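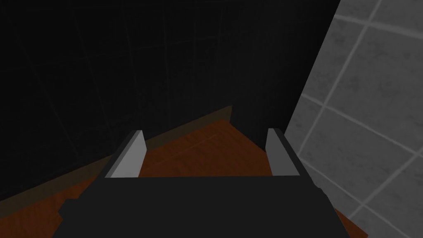
Laiba Gilani fotografa aves há 12 anos e continua a detestar acordar cedo. "O maçarico não quer saber da minha opinião", diz, a mexer o segundo café. Em dezembro passou uma semana no estuário de Grasalham e trouxe 2652 fotografias. Ficou com 12. "E duas estão lá por teimosia."

O resto eram caudas. Gilani fala delas com carinho — tem uma pasta só de garças a sair de campo — e recusa apagá-las. Usa uma teleobjetiva em segunda mão, comprada a Jawad Bangash, que lhe garantiu que estava como nova. "Como nova para ele, que deixa cair tudo."

Sobre os comentários nos fóruns, encolhe os ombros. "Escrevem 'belo bokeh' quando não sabem que pássaro é." E ela, sabe sempre? "Às limícolas no inverno chamo limícolas."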